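Housekeeping and Room Care, Unit 2
Handout: the sitting area
Tutor: Jeanie Cruickshank

Read this before the practical at Galside. Bring the room sheet from last time and a pen.

A sitting area is tidied from the seats outwards: upholstery first, then the tables, then the floor. Orange seating, a striped textile and a round white table make up the part we are concerned with.
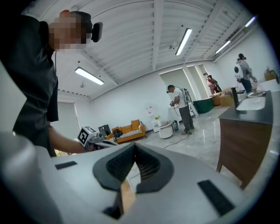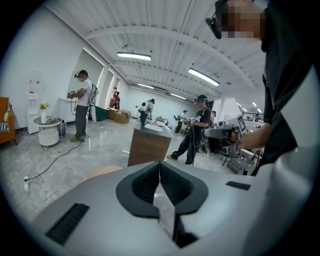 Seats. Take off anything that doesn't belong to the furniture and put it on the lost property shelf. Lift the cushions, brush out the crevices with the soft nozzle, then replace them upright. Striped covers should be pulled straight along the front edge of the seat. Check the stripes from a standing position, where a crooked line shows most.

Tables. Clear the top completely before wiping. White tops need a damp cloth and a dry one afterwards. Do the rim and the base as well, as both mark easily from shoes. Flowers are checked daily: top up the water and remove dropped petals.

Floor. Leads are gathered along the wall before any mopping. Do not unplug anything without asking the person using the room. Mix 500 ml of cleaner to the bucket as marked on the Rulholm bottle. Keep the mop well wrung near power strips, or use a dry pad there.

Bins. Empty, wipe the inside, replace the liner.

Written task: draw up an order of work for Room 104, one side of paper. Hand it to Donnie Rankin at the office. Those who missed the November session should also complete form 743.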